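La moneda perforada (magia de cerca)

La moneda perforada es un efecto clásico de la magia de cerca en el que un objeto alargado (un lápiz, un palillo, una aguja de tejer) parece atravesar una moneda corriente sin dejar rastro. En esta enciclopedia le tocaba entrada propia desde hace tiempo, y como llevo media vida haciéndolo en sobremesas y bautizos, me la he pedido yo. Aviso de entrada: aquí no se revela el secreto mecánico de ningún aparato en venta. Se cuenta la historia, las variantes, el manejo a grandes rasgos y alguna manía personal, que para eso firmo en primera persona.

Descripción del efecto

El mago pide una moneda o saca una del bolsillo, la enseña por las dos caras y la sujeta por el canto. Después apoya la punta del lápiz en el centro y empuja. La punta asoma por el otro lado, el lápiz avanza, se queda clavado ahí a la vista de todos (¡este es el momento en que la gente se levanta de la silla!) y luego sale. La moneda vuelve a mostrarse entera. Bien hecho dura menos que un estornudo, y en eso está parte de su gracia y también su mayor problema, porque si el público parpadea se queda sin truco.

Hay quien lo presenta como penetración pura y quien prefiere contarlo como un agujero que viaja: se «quita» el agujero de un botón, se coloca en la moneda, se usa y se devuelve. A mí esta segunda presentación me gusta mucho más, sobre todo con niños, que enseguida quieren saber dónde guardo los agujeros cuando no los uso.
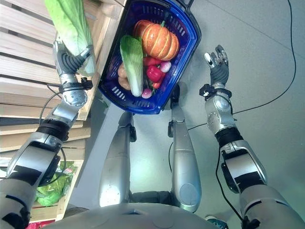
Variantes principales

Con lápiz. La más extendida. El lápiz se ve bien a distancia, es un objeto que cualquiera reconoce y se puede prestar para que lo examinen. Yo uso siempre uno amarillo sin goma.

Con aguja de tejer. Más vistosa y bastante más incómoda de transportar. Leanne Tindall la defendía en sus cursos de verano porque obliga a trabajar despacio, y quien haya pasado por uno de ellos recordará las horas practicando con la mano izquierda, que era lo primero que mandaba - y lo último que corregía.

Con billete. Técnicamente es otro efecto, ya que el método cambia por completo, pero los catálogos suelen ponerlos juntos y el público los recuerda como el mismo. El llamado billete Werker, con el lápiz entrando en diagonal, es el que más se ve en mesas de restaurante.

De moneda firmada. El espectador marca la moneda con rotulador antes de empezar. Exige un cambio añadido y, por tanto, una excusa decente para meter la mano en el bolsillo. La rutina Subramaniam resuelve ese punto con un monedero de boquilla y es, para mi gusto, la mejor construida de todas, aunque tiene una fase intermedia que se hace larga y que yo me salto sin remordimiento.

Material

Las monedas preparadas se fabrican en casi todas las divisas. Las hay de talleres pequeños, torneadas una a una, y las hay de serie. La casa Truvero sacó una tirada de 1,000 juegos con estuche numerado, y el mío es el 147, dato que no le importa a nadie más que a mí pero que me hace ilusión dejar escrito. Cenirby, en cambio, vende la moneda suelta en una bolsita, sin instrucciones impresas, y te manda a un vídeo de 50 minutos en el que el señor tarda muchísimo en llegar a la parte útil.

Antes de comprar conviene mirar el brillo. Una moneda demasiado nueva entre otras gastadas canta una barbaridad, y yo he tenido alguna un mes entero en el bolsillo con las llaves para que perdiera ese aire de recién salida de la caja.

Manejo y ángulos

Casi todas las versiones se ven bien de frente y sufren por los lados. Con los espectadores repartidos en un arco de 90 grados se trabaja tranquilo; más allá hay que girar el cuerpo, bajar las manos o directamente elegir otro juego.
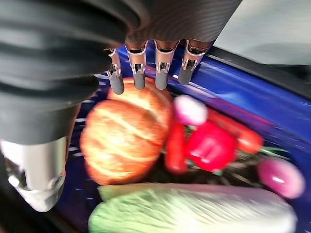 También importa la altura. De pie, con el público sentado, las manos tienden a quedar a la altura de los ojos ajenos y la cosa funciona casi sola. Sentado a una mesa baja es otro cantar, y ahí yo acerco los codos al cuerpo e inclino la moneda un pelín hacia mí. El lápiz debe entrar a velocidad constante, sin tirones, y la mirada tiene que ir a la punta (si miras al espectador para ver qué cara pone, te pierde el ritmo y encima se nota).

Errores habituales

El más común es dar la moneda a examinar antes de que nadie la pida. Si la gente no ha sospechado, ¿para qué le das la idea? Otro clásico es repetirlo. Te lo van a pedir, te lo van a pedir con mucho cariño, y hay que sonreír y pasar a otra cosa. Y luego está el golpecito de la moneda contra la mesa para demostrar que es maciza: algunas suenan estupendamente y otras suenan a lata, así que pruébala en casa primero, en madera y en mármol.

Véase también

Moneda a través del vaso. Moneda plegable. Billete al limón. Cambios de moneda con una mano.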